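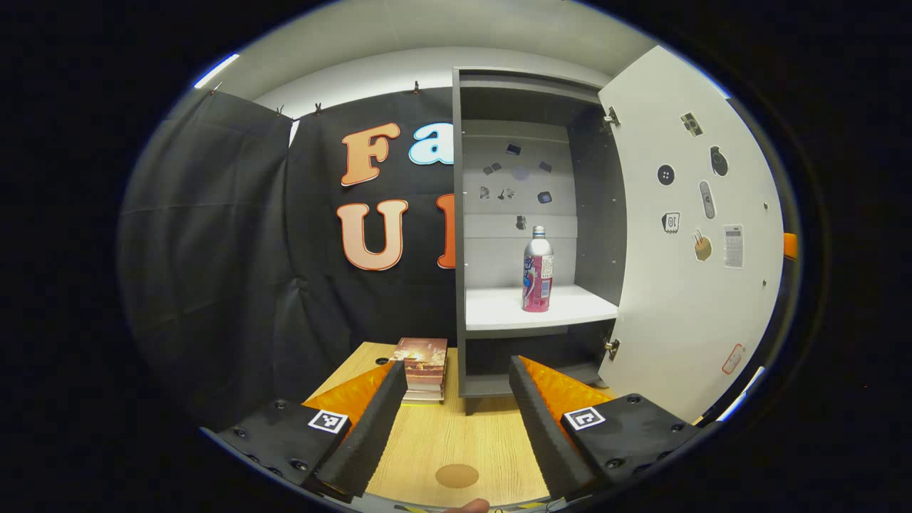
**Folie 7, Einräumen.** Gemessen wird ab Griffkontakt, Abbruch nach 18 Sekunden. Schwierig ist die Reihenfolge: Tür auf, dann Flasche vom weißen Boden ins leere Fach darunter. Die offene Tür begrenzt den Anfahrweg von rechts, der Bücherstapel links vorn den von der anderen Seite.

- Timutik: 183 Versuche, 52 ohne Eingriff
- Holovko: bis zu 505 mm Reichweite, Türgriff bleibt Problem
- Überleitung an Ermira Georgiev (Werkstatt, Teile sortieren)

Frage ans Publikum: Wer räumt nach?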